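Teaching by hand: a morning at Pilledow

I'd been trying to get into the Pilledow workshop since December, so when the reply finally came ("sure, come by, bring flat shoes") I didn't wait for them to change their minds. It's a small outfit on the second floor above a print shop, and what they do all day is show robots how to do things. They don't type instructions. They do the job themselves, over and over, while the robot's arm follows along and everything gets recorded.

The woman who runs the teaching side asked me to leave her name out of this. She says she gets enough mail already. She used to teach piano, and she thinks that's the best preparation she could have had.

"You put your hands over a kid's hands and you play the scale," she told me. "Then you let go and see what's left. It's the same job! The robot complains less."

There are two ways to do it, she explained while hunting for a clean mug. One is to grab the arm and push it through the motion. The other is to sit a few feet away with a pair of handles, and the arm copies whatever you do. She started on the first and has mostly moved to the second.

"When I'm holding the arm, I'm in the way," she said. "My elbow is in every recording. And I cheat. I feel the weight of the thing and I push a bit harder, and the robot has no idea why. With the handles I only know what it knows. If I can't see the edge of the cup, well, it can't either."

I asked how long it takes to teach something simple. She laughed at "simple." Their longest-running job, for a customer called Mesance, is picking up folded cloth pouches and setting them into a tray. She has recorded 993 tries at it so far. They threw out 148 of those.

Threw them out why?

"Because I was bored, mostly. You can see it. I get to the pouch, I hover, I'm thinking about lunch. If you leave that in, the robot learns to hover. It learned to hover! We had a whole week where it would come down beautifully and then just hang there over the pouch, like it forgot what it walked into the room for. That was me. I taught it that."

So now there's a rule: no more than 130 tries in a day, and a break every half hour. She works through them with a kitchen timer next to her. A good try on the pouch job takes her 8 seconds. I got a turn on the handles myself and needed well over a minute, and I'd call what I did to the pouch a crime.

The handles are light, much lighter than I expected, and the strange part is the quiet. You squeeze and across the bench something else squeezes. I kept leaning my whole body to the left, as if that would help. She said everybody leans.

"The first hour people drive it like a video game. They make these big fast moves and then a stop. Then they slow down, and somewhere in there they quit looking at their own hands. That's when I start recording."

What about mistakes, I wanted to know. Does she delete those too?

"No, no, no. I want the mistakes — as long as I fix them. If I miss the corner and go back and get it, that's gold. If you only show it perfect ones, then the first time it's a little bit off, it's lost. It's never seen anybody be a little bit off."

She talks about the fingers the way some people talk about knives. The shop has tried a lot of shapes, fat ones, flat ones, a rubbery pair she called the flippers, and she has strong opinions on all of them.

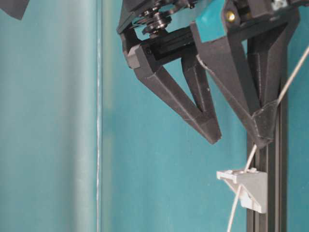
"A pointy finger makes you honest," she said. "With a wide one you can be sloppy and still come up with something. With a narrow tip you have to decide where you're going before you get there. I like that for teaching. My recordings are cleaner."

The downside is that a narrow tip pokes things. A second customer, Georgiou, sends them soft packets, and there she goes back to something wider and grumbles about it.

We got onto the software near the end, and I'll admit I lost the thread here and there. Their recording program is called Bekonel and it was written in-house. Her one demand was a foot pedal to start and stop, so she never has to let go of the handles. It took months of asking. She's very fond of that pedal.

I asked whether she ever feels odd, watching the arm run on its own with her habits in it.

"There's a tiny thing I do with my right wrist, a little turn before I let go. I never knew I did it. Then I saw the robot doing it, and I called my sister and said, do I do this? And she said yes, since you were nine."

Then the timer went off, and she had another batch to get through before lunch.

Posted 2022-03-26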